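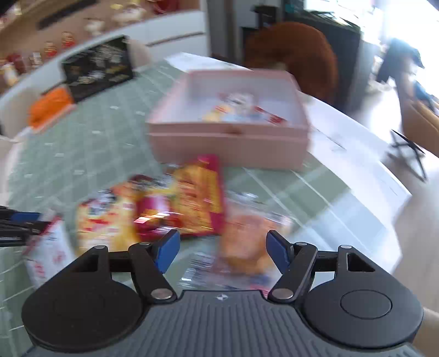
Figure 3.1. Checked tablecloth, sage green with pale crossing lines.

Unit 3. Checks, ginghams and repeat size
Course notes, Woven Textiles I
Instructor: Styliani Stefanou

3.1 Terms

A check is formed when color stripes in the warp cross color stripes in the weft. If both sets of stripes follow the same order and the same width, the check is balanced. If they differ, it is unbalanced, and the blocks come out as rectangles.

Gingham is a plain-weave balanced check in two colors, one of them usually white. It shows three tones: full color where dyed warp crosses dyed weft, white where white crosses white, and a half tone where the two mix. The half tone is an optical effect. No third yarn is used.

A windowpane check has a solid ground with thin lines in both directions. The lines are often only two to four ends wide, so a single missing end is easy to see in the finished cloth.

Printed checks copy any of these on a plain ground. To tell them apart, pull a yarn from a cut edge. A yarn-dyed check gives yarns of one color along their full length. A printed check gives yarns that change color along their length, and the back of the cloth is usually paler.

3.2 Calculating the repeat

Count the ends in one full color sequence and divide by the sett (ends per inch).

Worked case: the Serham sampler has a sequence of 20 ends, 16 dark and four light. At 20 ends per inch the repeat is 1 inch. Woven with 20 picks per inch in the same order, it is square on the loom.

Square on the loom does not mean square after washing. Warp and weft shrink by different amounts – measure both on a washed sample before setting the final pick count.

3.3 Centering

For a table cloth, the sequence should begin and end on the same stripe. Take the total number of ends, subtract the selvages, and divide by the repeat. Any remainder is split between the two sides. If the remainder is odd, add or drop one end in the ground color.

3.4 Assignment

Draft a balanced check and an unbalanced check from the same two yarns. Submit the color order, the sett and a washed sample of each, 6 by 6 inches, labeled on the back. Yarn cards from Kisska are in the weaving room. Questions about loom time go to Prodromos Tsakiris.

Drafts are due February 5, 2025. Read Unit 4, sections 4.1 and 4.2, before the next class.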